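21st October

Hello Aniela, and everyone at the Clakstead fund,

Sorry this is landing on a Sunday, but it's the first quiet hour I've had since the stockroom got its shelves! You asked for a short note on how the textile sorting is going at Skodurmont, so I'll try to be short (I won't manage it).

The big news is that the back room is usable. When your £2,000 came through we had bags up to the windowsill and one narrow path to the sink. Most of the money has gone on shelving and a decent folding table, plus the van hire for getting the worst of the backlog over to Sturkemden, where they take anything too far gone to wear. We've done 3 van trips and I think one more will clear it before January.

Sorting itself is slower than I promised you in the application. I had imagined tipping a bag out and dealing it like cards, and of course everything comes out knotted round everything else – sleeves through straps, tea towels inside pillowcases, odd socks in the lot. So we've changed the order of things. Each piece gets pulled out straight and looked at before it goes anywhere near a box, and only then do we decide if it's for wearing, for cutting into cloths or for Sturkemden. It takes longer at the table but far less comes back to us.

The cutting pile is the bit I'm proudest of. The garage on Kaczmarczyk Yard has taken 7 boxes of wiping cloths off us and wants more, blue and dark colours if possible, as the pale ones look filthy after one go. We're still using whatever cardboard boxes turn up, with old labels on half of them, and I'd love to put a bit of what's left towards matching ones with lids. 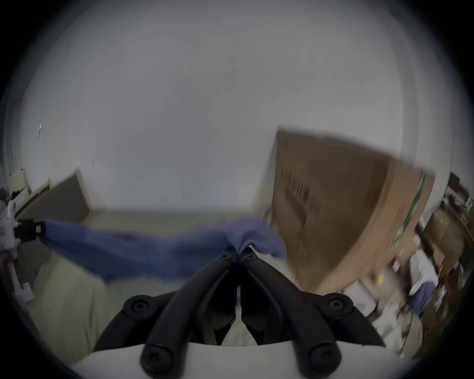

Jaanus Grīnberga has read this over my shoulder and would like it noted that lids are a waste of money: you can't see what you've got, they go missing, and the garage only wants the cloths tipped into a bin anyway. He would sooner have a second pair of proper fabric shears and a rail for drying. I've told him he may well be right about the rail.

So that's my question for you, really. Can we move the boxes money across to shears and a rail, or does that need a form? I've got the receipts in order apart from one for the van, and I'll chase that on my next trip over. The next note will have the spending table in it.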